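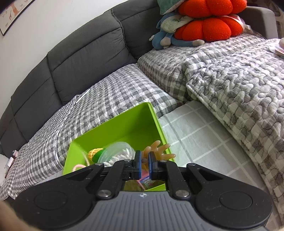

Blue pads open around the rim of the green bin, toy corn inside.

I've been looking after our hand-held grippers at Elotura since June, and the question I get most is why the pads keep losing their bite. So I'm writing down my whole routine, start to finish, and then I can just send people the link!

You'll need a small screwdriver, a lint-free cloth, a bit of rubbing alcohol, a spare set of pads and a table with decent light. Plan on 20 minutes the first time (I'm down to a lot less now, but I've done this more often than I'd like to admit).

Start with the pads. Put a drop of alcohol on the cloth, never straight on the rubber, and wipe from the base toward the tip. Turn the cloth over and do it again until it comes away clean. If a pad still feels slick after that, or you can lift a corner with your fingernail, swap it. Saimi Pesonen at our Lernholm site tried gluing hers back down and spent a whole afternoon scraping glue off the finger, so learn from her pain and use a new one.

Next, the pivots. Hold the body in one hand and wiggle each arm sideways with the other. A tiny bit of give is fine. If it clicks, snug the screw an eighth of a turn and try again. Go slow here! I cranked mine down on my very first try and the fingers wouldn't spring back, and Ville Toivonen had to talk me through loosening the whole linkage over the phone.

Now close the fingers slowly and watch the tips. They should meet flat. If one gets there first, back off both sides a little and bring them in evenly, checking after every change. I write the final setting on a strip of tape in the case lid.

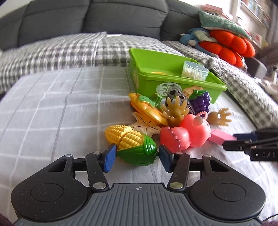

My grip test comes last, and I do it on soft, lumpy stuff because a hard block will forgive nearly anything. Pick something up, hold it for a slow count of 5, tilt your wrist, then set it back down. Toy corn is my favorite for this. With it lying between the two blue fingertips like that, close gently and see whether it rolls toward one side. If it does, your tips are uneven and you're going back a step (sorry). After the corn I move on to one of the rubbery hands, which are great for showing up a weak pad, and then I finish with the pineapple half.

Do five good lifts of each before you call it done. If you've got two grippers going, test them one at a time or you'll mix up which one was slipping. I've done it, and so has Ecaterina Pop, who ended up changing the pads on the good one.

Wipe the pads one more time before the gripper goes back in its case, and leave the fingers open for storage.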